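4.2. La superficie de rodadura y sus márgenes

Lo que más nos entusiasmó del tramo de Paltden a Monti fue descubrir cuánto puede leerse en un camino sin pavimentar cuando se lo recorre a pie y despacio. Los inventarios viales de la comarca lo resumen en una sola palabra, «tierra», y con eso despachan una variedad de materiales que a nosotros nos ocupó buena parte de agosto. En la práctica, la calzada alterna suelo compactado, grava fina y piedra suelta, y cada uno de estos estados guarda una relación muy sugerente con lo que ocurre en los bordes.

Dividimos el recorrido en segmentos de 50 metros y anotamos en cada uno el color de la superficie, la presencia de piedra suelta y el tipo de margen a ambos lados. Pierina Santoro, que ya había empleado una ficha parecida en Tilville, propuso añadir una casilla para las manchas de suelo más oscuro, a menudo pequeñas e irregulares, que en campañas anteriores habíamos pasado por alto. ¡Fue un acierto! De los 40 segmentos estudiados, estas manchas aparecieron en lugares que ninguno de los autores habría señalado de antemano, y su distribución se discute en la sección 5.

El contraste entre los dos márgenes es el rasgo más llamativo del tramo central. De un lado, árboles y arbustos forman una hilera densa, con una franja estrecha de hierba al pie; del otro, el terreno sube en un talud arenoso y claro, con terrones y piedras pequeñas (figura 6). La piedra suelta se concentra en la mitad de la calzada contigua al talud, una asimetría que nos parece preciosa por lo clara que resulta incluso a simple vista, y que interpretamos como aporte directo de la ladera.

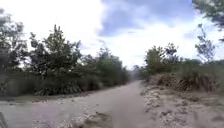

Figura 6. Camino de tierra con arbolado a la izquierda y talud arenoso a la derecha, tramo central.

En los segmentos próximos a Skeltusetti, en cambio, el talud desaparece a lo largo de unos 300 metros y la piedra se reparte de manera mucho más uniforme por todo el ancho. La comparación entre ambas situaciones es, a nuestro juicio, la parte más prometedora del trabajo: permite separar el material que llega desde el margen del que aflora por desgaste de la propia calzada. Queda pendiente repetir las fichas después de las lluvias, con los mismos segmentos y el mismo orden de recorrido.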